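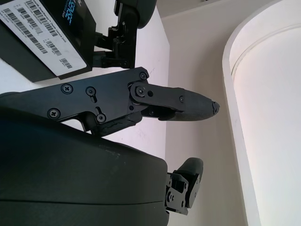
4 min read

I gave up on my sourdough starter in November and I have to tell you, I feel great about it. It lived in the fridge door for most of the year, next to the mustard, and every time I reached for the milk I felt a little bit judged.

What finally did it was a visit to my friend Hortensia Mamani, who bakes more bread than anyone I know and uses plain old packet yeast for nearly all of it. She mixes her dough after supper, leaves it on the counter under a plate, and bakes it at 6 in the morning before the house wakes up. No feeding schedule, no float test, no jar with a name. (Mine was called Flundovel. Don't ask – my nephew picked it.)

So I came home and tried it her way. Flour, water, salt, a tiny pinch of yeast, and a night's sleep. My first loaf spread out like a hat somebody sat on, so I cut the water back and the next one stood up nicely. I had it with butter and way too much apricot jam, standing at the sink!

I do miss the tang. A spoonful of plain yogurt in the dough gets you part of the way there, and so does leaving it in the fridge for a second night if you can wait that long. I usually can't.

A few of you wrote in after the last letter asking about flour. I buy whatever bread flour is on sale, and I swap 100 grams of it for rye when I have some. Manolis Spanos wrote to say he adds caraway seeds and a bit of molasses, and I'm trying that next – I'll let you know how it goes.

If you've got a starter you love, keep it going and send me a slice. Mine went out with the compost, and the mustard has more room now.

Recent letters
Soup for people who don't like soup
The pie crust I keep messing up
Noémie McKinnon's pickled carrots
What to do with 151 plums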